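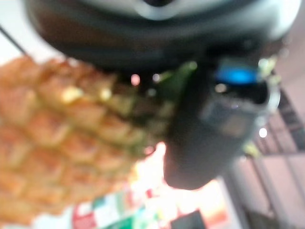
Figure 1. Wrist camera view with a pineapple beside the gripper finger.

Unit 2: Care and Setup of the Produce Cell

These notes cover the Lirkier cell in the teaching lab. The cell has one arm, one Musach gripper with a wrist camera, and a shelf rack for stock. Read them before the lab session and bring the cell log sheet with you. The controller menus are covered in Unit 1 and are not repeated.

2.1 State before work

Put the controller in manual mode and move the arm to the service pose. Lock out the main air valve. The Pisus fingers hold their last position when air is removed, so do not assume an open gripper is a released one. Check the pressure gauge on the arm base, then try the manual release by hand.

Take any fruit out of the gripper before lockout. A pineapple held at a steep angle can roll out when the release is pulled.

2.2 Cleaning the fingers

Rigid produce with a rough rind leaves more debris than smooth produce. With pineapple, expect juice, scale tips and pieces of crown leaf. Debris collects in three places: the finger pads, the recesses near the top of each finger, and the joint between finger and housing.

Brush first, dry. Then wipe with a damp cloth. Do not spray into the recesses. Leaf fiber caught in a recess is pulled out with plastic tweezers; metal ones scratch the seal face. Juice left overnight sets hard and has to be softened with a wet cloth before it will lift.

The cleaning interval is 500 picks or the end of the shift, whichever comes first. Log the pick counter at each cleaning.

2.3 Wrist camera

The camera looks along the finger, so part of its view is always taken up by the gripper itself. The vision software handles this with a fixed mask. The mask is drawn once, with the gripper empty and open, and must be redrawn after any finger change.

Figure 1 shows the usual trouble at close range. The fruit is heavily blurred, and there is a bright, washed-out area between it and the finger. The focus is set for the approach distance and not for the grasp, so blur this close to the lens is no reason to touch the focus ring. Washed-out areas are a separate matter. They can upset the edge finder, and the exposure should be checked as follows:

1. Move to the approach pose with a test fruit on the stand.
2. Turn off automatic exposure.
3. Lower the exposure one step at a time until the rind pattern is clear.
4. Save the setting under the product name.
5. Repeat with the room lights off.

If steps 3 and 5 give settings more than 2 steps apart, fit the light shield and start over.

2.4 Cable check

Follow the camera cable by eye from the wrist to the base while a partner jogs joint 6 slowly through its range. The cable should neither pull tight nor touch the rack. Replace the ties every 14 weeks. De Haan ties are stocked in the lab cabinet – use the wide ones, as the narrow type cuts into the jacket.

2.5 Return to service

Restore air slowly. Open and close the gripper empty, then run one pick at reduced speed. Enter the result in the log, with the mask version and exposure setting.

Reading for next session: Unit 3, sections 3.1 and 3.2.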